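Greva is looking for 22 people to take part in the open day at our Lloyd building in October. You don't need any background in robotics. We want people who wash dishes at home and have opinions about it.

## What you will do

- Watch a short demonstration of the two-arm kitchen setup, with one plate, a marble counter and a steel drying rack.
- Take a turn guiding the arms yourself, with a staff member next to you the whole time.
- Fill in a two-page form on what felt slow, awkward or unsafe - short answers are fine.

A visit lasts 87 minutes, including a break. Coffee and sandwiches are provided.

## Who can apply

- Adults 18 and over who can stand for half an hour. Stools are available on request.
- People who have not worked for Greva or Skarkia in the past year.
- Left-handed people are especially welcome - we had too few last time.

## How to apply

Write to Baptiste Tanguy at the Lloyd front desk with your name, a phone number and whether you prefer a morning or an afternoon. Parking is free behind the building. Please wear closed shoes and leave loose bracelets at home.

Posted 2020-07-23. Places are given in the order we receive replies.
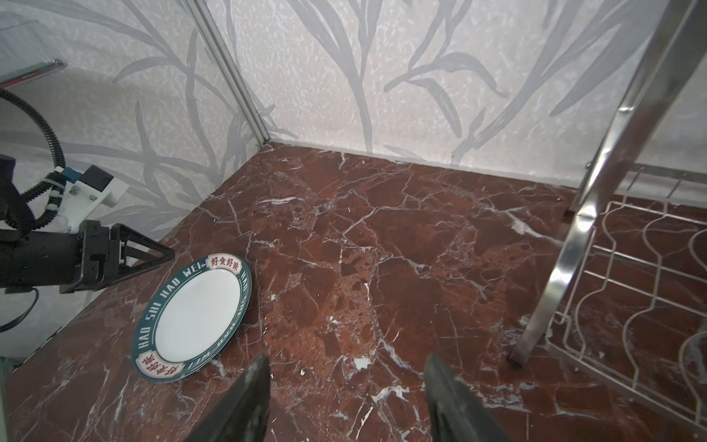
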